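Jayanthi Mudaliar
03/05/2024

Our survey of how developers handle flaky tests is closed. I'm going to post the main results here before the write-up is done. 1/9

We sent it to 1350 developers at Goltham and Brudport. 700 answered. The survey had 30 questions, and most people who started it got to the end. 2/9

First result: rerunning is the default. When a test fails and the change looks unrelated, most people hit rerun and go on with their day. Very few open a ticket the first time. 3/9
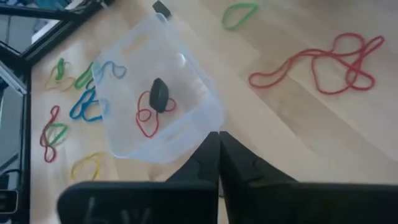 Ayodele Olatunji: did you separate people who rerun by hand from teams where the build server does it for them? At Desach we never see the first failure at all.

Yes, that was its own question. People with automatic reruns said they had fewer flaky tests. We can't tell from a survey if they have fewer or just see fewer. I'd like to check that against build logs. 4/9

Second result: who fixes them. The most common answer was "whoever gets annoyed enough." Teams with a named owner for each test file were more likely to say a flaky test got fixed within the same release. 5/9

Causes people named most often: timing and waits, tests that depend on run order, and shared test data. Network calls came lower than I expected. 6/9

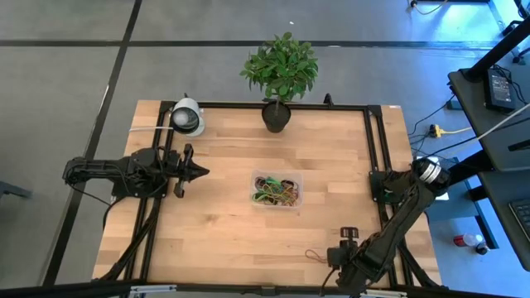 Two arms over the table.

A note on wording. In the pilot we asked "How often do you see flaky tests?" and people read "often" in very different ways. We changed it to "In your last 2 weeks of work, how many times did you rerun a failed test with no code change?" Answers were much easier to compare after that. 7/9

The free-text answers are still being coded. Two of us label each one separately and then go over the ones where we disagree. That should be done by the end of March. 8/9

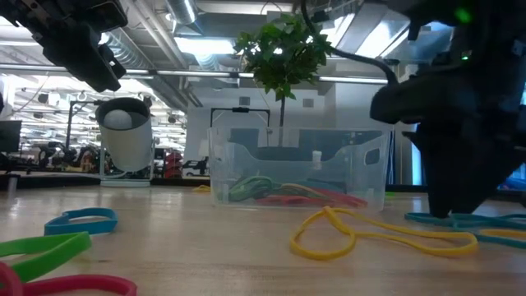 Rubber bands in a clear bin.

The question list and the coding guide will go up on the Bako page with the paper draft. Raw answers won't be shared, since we told people they would stay private. If you want to run the same survey at your company, send me a message and I'll pass along the form. 9/9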